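5.2 Wiping down the ridged metal top

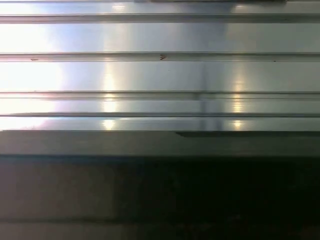
Before you start

The Vilora top is bright metal, laid out in long flat bands with raised ridges between them. The bands are easy. The ridges are where your evening goes.

You will need two soft cloths, a bowl of warm water, a drop of dish soap and the Meltley brush from the accessory bag (part 329).

1. Clear everything off the top. Moving things from one end to the other as you go is a popular method and takes twice as long.

2. Dampen the first cloth and wring it out well.

3. Start at the far edge and wipe each band from end to end, along the ridges. Wiping across them mostly relocates the crumbs.

4. Run the brush down both sides of every ridge. Small dark specks like to sit on top, and some are scuffs. If a speck survives 5 passes, it is a scuff. Make peace with it.

5. Dry with the second cloth, including the narrow band at the front.

Note: Overhead lights throw bright spots on the metal, and these do not wipe off. Move your head. If the spot moves too, it was clean already.

CAUTION: Do not use steel wool, scouring powder or the scraper supplied with the Lorkus griddle. Scratches are not covered by the warranty (see 9.1).

5.3 Removing limescale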